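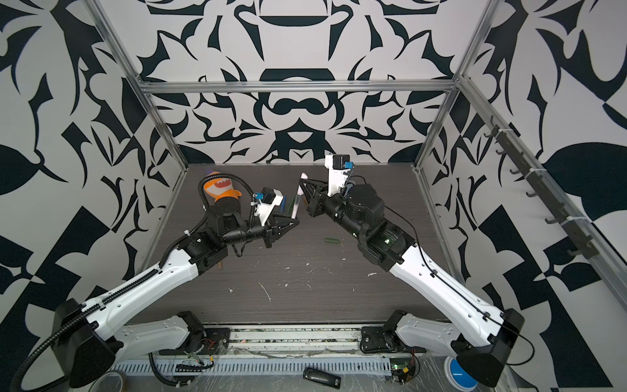 Black-and-white wallpaper lines three sides of the work cell at the Wernon workshop.

The new wallpaper is up at Wernon, and what a difference it makes! The work cell in the back room now wears a big, bold print of curving leaves and claws on three sides, and people have been stopping by all month just to get a look at it.

The pattern comes from Inskip, a small print studio two streets over, and it was picked in a vote open to everyone who uses the building. Out of 3,150 members, 1,212 sent in a choice, the best turnout for any decorating question so far. Four designs were on the ballot. The winner, called Woninberg, beat a striped one by a comfortable margin.

On the back wall the print is close to symmetrical, with a black oval near the top and pointed flourishes spreading out on both sides of an arch. The side walls go bigger and more angular, with heavy black diamonds and wedges down low. Against the dark wood-grain tabletop it looks terrific (and a little like a theater set).

Hanging it took three evenings, most of that spent lining up the corners. Leftover rolls are on the shelf by the front door, free to any member with a drawer to line or a notebook to cover. The Mokatano reading room is next on the list, and voting on its colors opens in January.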